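살며 생각하며

편지를 손으로 쓴다는 것

2007년 7월

지난봄에 이사를 하면서 장롱 위에 올려 두었던 과자 상자를 하나 내렸습니다. 뚜껑에 먼지가 어찌나 두껍게 앉았던지 손가락으로 이름을 써도 될 정도였는데, 열어 보니 스무 살 무렵부터 받은 편지가 그대로 들어 있더군요. 그날 이삿짐 싸기는 거기서 끝났습니다. 저는 신문지를 깔고 앉아 저녁이 되도록 편지를 읽었고, 아내는 한숨을 한 번 쉬더니 옆에 와 앉아 같이 읽었습니다. 부엌 그릇은 결국 이튿날 새벽에 쌌지요.

상자에는 모두 416통이 들어 있었습니다. 세려고 센 것은 아니고, 연도별로 묶다 보니 그렇게 되었습니다. 그중 절반 가까이가 한 사람에게서 온 것인데, 아일랜드에 사는 카할 퀸런이라는 친구입니다. 젊을 때 인컴이라는 작은 바닷가 마을에서 한 해를 보낸 적이 있습니다. 어학을 배운다는 핑계였지만 실은 이것저것 다 싫어져서 멀리 가 보고 싶었던 것이고, 카할은 제가 세 들어 살던 집 아래층에서 자전거를 고치던 사람이었습니다. 영어가 서툰 저에게 그는 늘 천천히 말해 주었는데, 편지에서도 그랬습니다. 어려운 단어가 나오면 괄호를 치고 쉬운 말로 다시 적어 주었지요. 나중에는 제가 사전을 찾을 필요가 없게 되었는데도 그 버릇이 그대로 남아서, 요즘도 가끔 괄호가 나옵니다. 저는 그 괄호가 참 좋습니다.

요즘은 편지를 쓰는 사람이 드뭅니다. 저도 회사에서는 하루에 전자우편을 수십 통씩 보내고, 딸아이가 보내는 문자에는 꼬박꼬박 답을 합니다. 빠르고 편하니 탓할 일은 아니지요. 다만 그 많은 전자우편 가운데 다시 꺼내 읽은 것이 몇 통이나 되는지 생각해 보면 조금 쓸쓸해집니다. 작년에 컴퓨터가 한 번 고장 났을 때 메일함에 있던 2,666통이 한꺼번에 날아갔습니다. 수리 기사가 무척 미안해하며 숫자까지 일러 주었는데, 정작 저는 무엇을 잃었는지 잘 떠오르지 않았습니다. 회의 시간을 바꾸자는 이야기, 첨부 파일이 빠졌다는 이야기, 그런 것들이었을 겁니다. 그런데 과자 상자가 사라졌다면 어땠을까요. 아마 며칠은 밥이 넘어가지 않았을 것입니다.

손으로 쓴 편지에는 글씨가 있습니다. 당연한 말 같지만 저는 이게 꽤 큰 일이라고 생각합니다. 어머니는 학교를 오래 다니지 못하셔서 받침을 자주 틀리셨는데, 군대에 있을 때 받은 편지를 보면 '밥 만이 먹어라'라고 적혀 있습니다. 그때는 내무반 동기들이 볼까 봐 얼른 접어 넣었습니다. 지금은 그 '만이'가 제일 먼저 눈에 들어옵니다. 어머니가 볼펜을 꾹꾹 눌러 쓰셔서 종이 뒷면을 만지면 글자가 오돌토돌하게 느껴집니다. 이런 것은 무엇으로도 베껴 둘 수가 없더군요. 한번은 스캐너로 떠 보았는데, 글자는 다 있는데 어머니는 없는 것 같아서 그만두었습니다.

그리고 편지에는 기다림이 있습니다. 인컴에서 온 편지는 빨라야 열흘, 늦으면 한 달이 걸렸습니다. 카할이 감기에 걸렸다고 쓰면, 제가 읽을 때는 벌써 다 나았을 때입니다. 그걸 알면서도 저는 걱정을 했고, 답장에 생강을 달여 먹으라고 썼고, 그 답장이 닿을 즈음에는 그쪽에 여름이 와 있었습니다. 우스운 일이지요. 그렇지만 누군가를 한 달씩이나 걱정할 일이 요즘 얼마나 있겠습니까. 전화로 물어보고 괜찮다는 대답을 들으면 걱정도 그 자리에서 끝나 버립니다. 저는 성미가 급한 편인데도 편지 앞에서만은 느긋해졌고, 어쩌면 그 덕에 조금은 사람 노릇을 하게 되지 않았나 싶습니다.

물론 편지가 다 다정한 것은 아닙니다. 상자 바닥에는 퀴바 길마틴이라는 사람의 편지도 두 통 있었습니다. 카할의 사촌인데, 제가 빌려 간 책을 돌려주지 않는다고 몹시 화를 낸 내용입니다. 첫 번째 편지는 점잖고 두 번째는 그렇지 않습니다. 책은 제 책꽂이에 지금도 있습니다. 45쪽에 그분이 연필로 그어 놓은 밑줄이 있는데, 왜 하필 그 문장인지 저는 여태 모릅니다. 지난 4월에 드디어 용기를 내어 사과 편지를 쓰고 책을 돌려보내도 되겠느냐고 물었습니다. 아직 답장은 오지 않았습니다. 이십 년이 넘게 기다린 분께 제가 석 달쯤 기다리는 것은 불평할 일이 못 됩니다.

편지를 써 보고 싶은데 무슨 말을 써야 할지 모르겠다는 분을 자주 만납니다. 동네 도서관에서 한 달에 한 번 편지 쓰는 모임을 하는데, 처음 오신 분들은 대개 편지지 앞에서 얼어 버립니다. 그러면 저는 날씨부터 쓰시라고 합니다. 그다음에는 오늘 먹은 것을 쓰시면 됩니다. 거창한 안부보다 콩나물국이 짰다는 한 줄이 훨씬 반갑다는 것을, 받아 본 사람은 다 압니다. 모임에 나오시는 할머니 한 분은 손자에게 보내는 편지에 꼭 그날의 반찬을 다 적으십니다. 손자가 그걸 읽고 전화를 해서는 할머니, 가지무침은 왜 빠졌어, 하고 묻더랍니다.

종이와 펜을 너무 고르지 마시라는 말씀도 드리고 싶습니다. 저도 한때 만년필을 사 모은 적이 있는데, 잉크를 고르느라 정작 편지는 줄었습니다. 지금은 은행에서 얻은 볼펜으로 씁니다. 카할은 한술 더 떠서 영수증 뒷면이나 달력 뜯은 종이에 써 보냅니다. 자전거 기름이 묻어 있을 때도 있습니다.

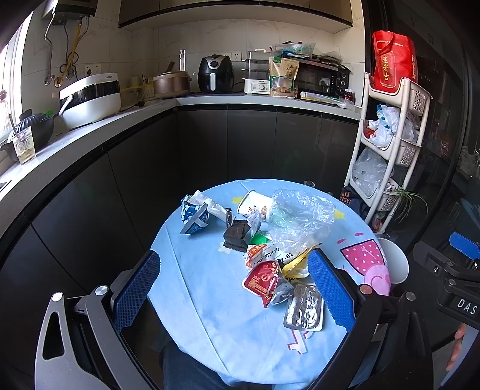 편지가 너무 짧으면 실례가 되지 않을까요?
세 줄이면 충분합니다. 긴 편지를 쓰겠다고 벼르다가 한 해를 넘기는 것보다 엽서 한 장을 오늘 부치는 편이 받는 사람에게는 훨씬 기쁜 일입니다.

모임에서 이 말씀을 드리면 다들 웃으시는데, 정작 제가 벼르다가 못 쓴 편지가 여러 통입니다. 고등학교 때 담임 선생님께는 결국 쓰지 못했습니다. 잘 쓰고 싶어서, 좋은 소식이 생기면 그때 쓰려고 미루다가 그만 부고를 먼저 받았지요. 그 뒤로는 좋은 소식이 없어도 씁니다. 별일 없다고 씁니다. 별일 없다는 말이 얼마나 고마운 소식인지는 나이가 들어야 알게 되는 모양입니다.

이사 온 집은 우체국이 멀어졌습니다. 버스로 두 정거장을 가야 하는데, 걸어가면 중간에 은행나무가 늘어선 길이 있어서 저는 대개 걷습니다. 창구 직원이 이제 제 얼굴을 알아보고 아일랜드요, 하고 먼저 물어 줍니다. 어제는 카할에게 이사했다는 소식을 부쳤습니다. 새 주소를 큼직하게 쓰고, 과자 상자 이야기도 쓰고, 콩국수를 먹었다고도 썼습니다. 콩국수를 설명하느라 괄호를 세 번이나 쳤습니다.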